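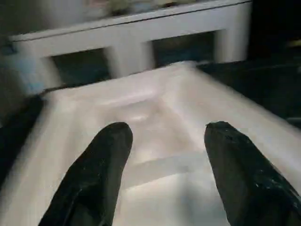 Ticket 1979: Tray does not sit well on the low shelf
Product: Grundeo low shelf unit, white, with white plastic tray
Opened by: Halina Borkowska
Status: Open, waiting for part

Monday, August 29, 2022, first message

Good morning,
I bought the low white shelf and the plastic tray from your shop in Rellovov in January. The shelf is good and strong, I have no complaint about it. My problem is with the tray. When I put it on top of the shelf, it rocks. If I press on one corner of the rim, the opposite corner goes up by 2 mm. I keep small things for sewing in the recessed part, and they slide to one side every time.

What I tried already:
I turned the tray by half a turn. It rocks the same, on the same corner of the tray.
I put the tray on the kitchen floor, which is tile. It rocks there too.
I checked the shelf with a level in both directions. It is level.
I put a folded paper under the corner. This helps, but the paper moves when I wipe the shelf.

From this I understand that the tray is bent and the shelf is correct. Please tell me if I am wrong.

Reply from Farnley Home Support

Dear Halina,
Thank you for the careful tests. Could you please tell us if the tray was ever washed in a dishwasher, and if it was kept near a heater? Could you also empty it and lay it upside down on the floor, so that it rests on the rim, and check if it still rocks?
Śliwiński, support desk

Second message from customer

Good afternoon Mr. Śliwiński,
The tray was never in a dishwasher. I wash it by hand in the sink, with warm water. About the heater, I have to say yes. In winter the tray was standing against the radiator in the small room for nearly 8 weeks, because I was painting and had no other place. I did not think about it before you asked.
Upside down it also rocks, but less. The step across the tray looks straight to me.

Reply from Farnley Home Support

Dear Halina,
It seems that the rim has warped from the radiator. We do not advise heating it to bend it back, the plastic can crack at the step. Heat is not covered by the warranty, but we can send you a set of clear stick-on feet without charge. Please put the thicker one under the corner that goes up, and leave the tray empty overnight so the glue can hold.

Third message from customer

Thank you, I accept the feet. Please send them to the same address as the shelf. One more question: will the glue leave a mark on the white top of the shelf? If yes, I would prefer to stick them only on the tray.

Reply from Farnley Home Support

The feet are glued on the tray only, so the shelf top stays clean. They go out with the next post. We keep the ticket open until you write that the tray is steady.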